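Dremar Wall Shelf System – Set-up Guide
Section 4: Fixing the brackets and checking the screws

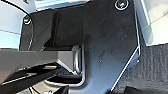 Fig. 4. Dark metal plate with screw head, close view.

Please read this section fully before you begin to drill. The brackets and the rails are packed in separate bags. The screws for the wall are in the bag marked W, and the screws for the plates are in the bag marked P. They look similar but the length is different, so please do not mix them.

You will need: a drill, a spirit level, a pencil, a cross-head screwdriver, and the hex key from bag P. A second person is useful for step 5.

1. Choose the place for the shelf. Keep a free space of 20 cm to the ceiling, otherwise the top rail cannot be hooked in.

2. Hold the first rail on the wall and mark the upper hole with the pencil. Let the rail hang from a nail or hold it by hand, then use the spirit level and mark the lower hole.

3. Mark the second rail in the same way. The distance between the two rails is 400 mm, measured from center to center. For the wide model Mittal, see the table in Section 7.

4. Drill the holes to a depth of 55 mm. Remove the dust from the hole before you push in the wall plug.

CAUTION: Do not drill directly above or below a power outlet or a light switch. Electric cables often run there inside the wall.

5. Screw both rails to the wall. Tighten the upper screws only by hand at first. Check again with the spirit level, and then tighten all screws fully.

6. Lay the metal plate on the rail and put in the plate screws from bag P. Turn each screw until the head sits flat on the plate. Do not use the power drill for this step.

7. Hook in the brackets from above and press them down until you hear a click. Pull each bracket gently toward you. It must not come out.

8. Lay the shelf board on the brackets and fix it from the underside.

NOTE: The set Manance is delivered with a shorter board. The steps are the same, but step 8 needs only the two front screws.

CAUTION: The maximum load is 20 kg for each shelf, spread evenly. Do not climb on the shelf and do not let children hang from it.

Care: Wipe the metal parts with a dry or slightly damp cloth. Do not use scouring powder. Check the plate screws again after the first month of use and tighten them by hand if needed.

Missing parts can be ordered from our store in Stumville. Please give the bag letter and the name of your model. Continue with Section 5, Adding a second shelf.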